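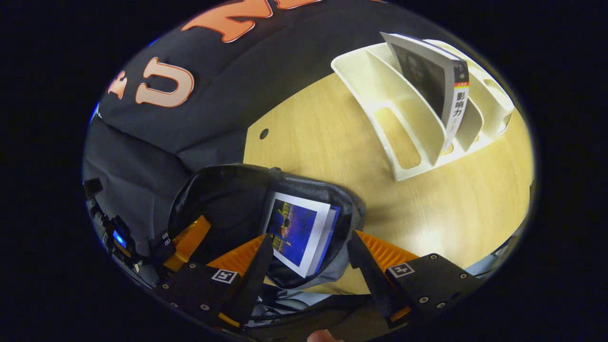

Okay photo friends, I finally did it. I edited an entire family session in black and white first and only went back to color at the end, and I have so many thoughts. Thread time!

Some background. I've been shooting families for a while now and color has always been my comfort zone. Golden light, warm skin, green grass, you know the look. Then Hedvig Brekke gave a talk at our fall meetup in October and showed 2 rows of prints from the same afternoon, one color and one not. I could not stop looking at the second row!

So when the Smadi family booked me for a morning at the lake, I asked Maya if she'd be up for a little experiment. She said yes before I'd even finished the question (love her).

What I changed while shooting: I set my camera preview to monochrome. The raw files still keep all their color, so there's no risk, but the back of the screen shows you only light and shapes. Wow, does that wake you up.

First thing I noticed – I stopped caring about the bright red life jackets on the dock. Normally I'd have moved everybody ten feet over to lose them. In monochrome they were just a soft gray lump and I kept right on shooting.

Second thing: hands! I have never photographed so many hands. Grandpa's hands tying a shoe, the baby's hand stuck in Maya's hair, two cousins arm wrestling on a cooler. I'd have walked past half of those before.

I shot at ISO 400 nearly all morning, dropped to 100 once the sun got over the trees, and left a touch of grain in at the end. Don't be scared of grain, it's so pretty on paper.

Editing took me longer than usual, I'll admit that. I kept making everything too contrasty. Eilif Boström looked at my first batch and told me to bring the blacks up until it felt slightly wrong, then go back half a step. Best advice I got all month!

Another one from him: edit a photo, go make coffee, look again. If your eye goes to the sky first, darken the sky. I've been doing this with every picture since and my kitchen counter is covered in mugs.

Then came the color versions, and this surprised me. I picked different favorites! The frame of all the kids jumping off the dock is nothing special in black and white, and in color it's pure summer. It needs that ridiculous green water.

So no, I'm not giving up color, no way. The Smadis are getting a mixed gallery and I've put the two kinds in separate sections so they don't fight with each other.

Maya's pick for the big print over the couch is the shoe-tying one. I may have squealed.

If you want to try this, start with a session where the light is a bit boring. A gray, flat morning is great practice. And print a few small ones before you decide anything, the screen fools me every time.

Next up for me is a newborn session, all window light, and I'm already itching to try it again. Has anyone here done newborns in mono only? Show me, show me!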